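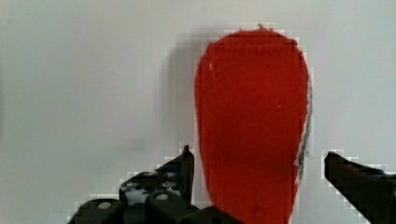 Docs > Grasp Study > Set-up Guide > Section 2

This site uses cookies to remember your language. Accept | Settings

2. Recording a grasp with two camera views

The Pitodano method compares what the wrist camera sees before the fingers close with what the table camera sees when the object is held. Please follow the steps in the given order, otherwise the two views can not be paired later.

1. Switch on the arm and wait until the software Isov reports that both cameras are ready.

2. Place the objects on the white table. Keep free space on both sides of the object that you want to grasp.

3. Open the gripper and lower it until the fingers stand on both sides of the object. In the wrist view, check that you can see background between at least one finger and the object.

4. Save the wrist view. Do this before closing, not during.

5. Close the gripper slowly and save the table view.
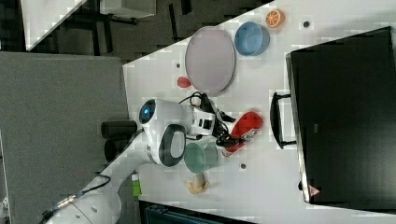

Figure 2. Table view with the gripper closed on a red object.

6. Open the gripper and move the arm back to the start position. Repeat until you have 15 trials for each object.

Note: Soft objects with loose fibers give an unclear outline in the wrist view. Csenge Balogh found that the outline detector often takes the fibers as part of the shadow. For such objects mark the outline by hand - it is slower, but the results are more stable.

Note: Strong image compression makes small steps along dark edges. Do not use these steps as contact points.

CAUTION: Keep your hands away from the table while the arm is powered. Two persons must be present during recording, and one of them stays next to the stop button.

Questions about the outline detector go to Fuad Gebru at Gradbridge.

Last changed: October 28, 2020
Filed under: Manipulation / Methods / Data recording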